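# What Hangs Where

The closet in Asnakech Wubshet's rental in Brollton is a shallow one, built before anyone owned more than two pairs of shoes. She moved in last January with 400 dollars set aside for furniture and spent most of it on a bed. The rest of her clothes storage came from thrift stores, a hardware sale and her aunt's basement.

What she ended up with was a lot of hangers. Wire ones, padded ones, skirt hangers with clips, and a whole group made for things that aren't shirts. Belts, ties and scarves are the items people tend to roll up in a drawer and forget. Wubshet used to do the same. She found 13 dollars' worth of belts under a sweater, all bought because she couldn't find the ones she had.

A tie or belt hanger solves part of this. Most are simple: a hook at the top, a bar under it, and a row of prongs or loops along the bar. Belts go on by the buckle. Scarves get folded once and draped. The plastic ones weigh very little and cost less than lunch, and they turn up secondhand all the time, often still holding somebody's odds and ends.

Small metal parts are the real trouble. Clips, rings and loose hooks catch on each other, and once they share a prong they behave like a necklace left in a coat pocket. 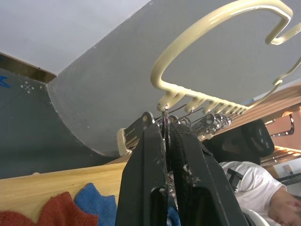 Araceli Moya would rather keep the metal off the hanger altogether. Put clips in a jar with a lid, she says, and leave the prongs for cloth and leather, or every scarf you own will have a pulled thread by spring.

Wubshet has come partway around to that. The jar sits on her shelf now, though some of the rings still go on the bar when she is in a hurry. To undo a tangle she lays everything on a towel, works from the outside in and takes off one piece at a time. Pulling makes it worse.

Spacing matters too. She leaves an empty prong between heavy belts so the bar hangs level – a lopsided hanger slides along the rod and bumps whatever is next to it. Silk goes at the far end, away from buckles. Winter scarves come off in March and go into a box on the closet floor.

The closet is still shallow. The door closes now, and she gets dressed in the morning without emptying a drawer onto the bed. She has three hangers left over and plans to give them to her aunt, who has asked for two.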